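Devadiga Hand Pair
Two-hand demonstration set for robot teaching

Home > Products > Teaching by hand > Hand Pair

The Hand Pair is for teams who want to show a robot a task with their own hands. One person takes a gripper in each hand and does the work in the normal way, at home or in a workshop. The robot does not need to be present. What is recorded is the movement of both grippers, the opening and closing of the fingers, and the view from the camera on each tool.

We started this product after two years with remote control. Remote control is good for some work, and we continue to sell the Loltitz desk for it. But for soft and tangled things our operators became tired quickly, and they could not feel when a piece was caught on another one. With the gripper in the hand, you feel the pull directly.

Which tasks are suitable

Most of our customers teach housework and light sorting. Typical tasks are folding cloths, hanging clothes, separating items from a pile, closing boxes and laying a table. Both hands can work together or one can hold while the other pulls. Tasks that need strong force, for example opening a tight jar, are not recommended with the standard fingers.

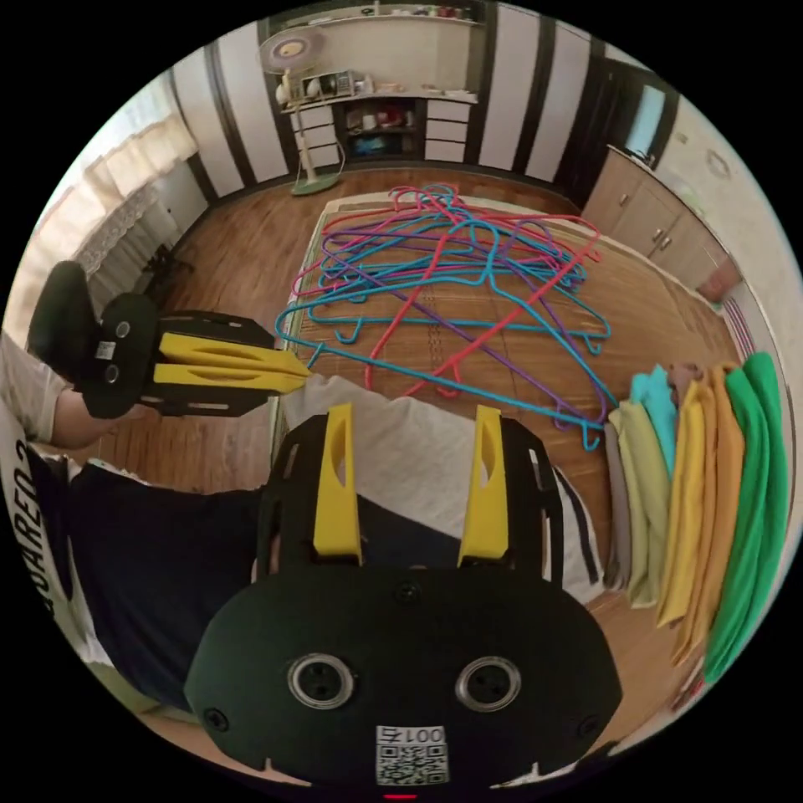 Hand Pair with yellow fingers, at a pile of wire hangers on a bamboo mat.

Hangers are a task we recommend after the first week of practice. The hooks catch each other, and a beginner usually pulls too fast. Please approach from the side where the wire is free, close the fingers fully, lift a little and wait. If a second hanger comes up also, hold it with the other gripper and turn the first one out. Do not shake the pile. Shaking gives recordings which are difficult for a robot to follow.

Fingers

The fingers are flat and become narrow toward the tip, with a long opening in the upper part. They can be changed by the user with the small key in the case. Please change both fingers of one gripper at the same time, and repeat the zero position before the next recording.

In the case

2 grippers, left and right
2 sets of spare fingers
Charging base with cable
Finger key
Carrying case
Printed guide in English and Polish

Recording

Press the button on the grip once to start and once to stop. Each recording can be up to 15 minutes long, but we advise to keep one task in one recording. The Rasis software joins the two hands on one time line and marks places where a camera was covered. You can cut, name and export from the same window.

Training for your operators

Urszula Szczepańska and Tanveer Soomro give the starting course, online or at our workshop in Dungate. It takes one day, for groups of up to 5 persons. Participants bring one task from their own work. The next open courses are in April.

Questions we receive often

Can left-handed persons use it?
Yes. The two grippers have the same shape, and the sides are set in the software.

Can I use only one gripper?
Yes, choose "single hand" when you make a new project.

Do I have to keep my arm always in the same position?
No. Small differences between recordings are useful for the training. Only avoid to cover the cameras with your sleeve.

Warranty and orders

The warranty is 24 months for the grippers and the charging base. Fingers are wearing parts and are not included. For a price offer please write to Viorica Ivanov in the sales office, and tell us which robot you will use and how many operators you have.

Page updated 2 Sep 2026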